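AGEING AND THE MIND - wk 5 handout
Chutima Yimyam, Bremness evening course

Sleep and memory in later life

Bring this next time, we'll be using the table of terms at the back. Reading is Caron ch. 14, skip the bit on animal work.

Main points from last time, quickly:
- memory isn't one thing. Facts, events, skills, all stored differently
- events go first with age. Skills hold up well (piano, typing, riding a bike)
- word-finding trouble is normal. Not the same as losing the word

Now sleep. Deep sleep (slow wave) falls off from middle age on. Older people wake more often, go to bed earlier, nap more. Total hours drop a bit but it's the deep part that matters for us.

Why? Standard account: during the day new events are held in the hippocampus. In deep sleep they get replayed, and bit by bit handed over to the cortex. Less deep sleep, less handing over. NB this is a theory, well supported but people argue over teh details. Don't write "proves" in your essays please.

The Wunusik study
608 people, all over 60, living at home. Learned word pairs in the evening, tested at 8 in the morning. Sleep measured with a headband, not in a lab.
Found: more deep sleep went with better recall. Total hours in bed made hardly any difference.
Problems: headbands are less exact than proper lab kit. One night only. Poor sleepers may be ill in other ways too, or on tablets. Correlation!! Come back to this.

The Brestumance survey
Bigger (2,448) but weaker. People rated their own sleep and their own memory. Somone who feels low will rate both badly. So what has been measured? Talk about it in pairs, 5 mins.

Skills and sleep
Different story. Finger-tapping tasks, mirror drawing, etc. Young adults get faster overnight with no extra practice. Older adults less so, though they do still learn during practice itself.

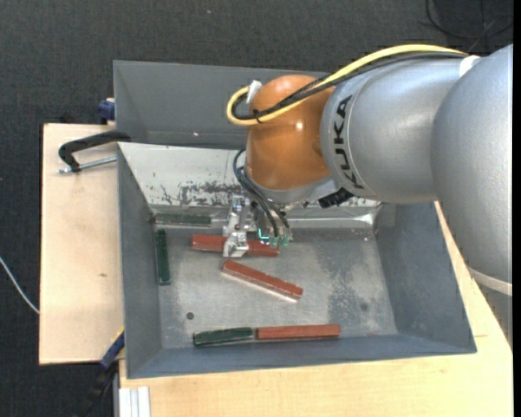
Fig. 1. KUKA arm reaching to a bar in an open metal bin.

Naps: short ones help alertness. Evidence on memory mixed. Long late naps can spoil the night.

Terms to know: slow wave sleep, consolidation, hippocampus, recall vs recognition, self-report, confound

For next time: one side of A4, which of the two studies would you rather rely on and why. Hand in at the start, I won't chase.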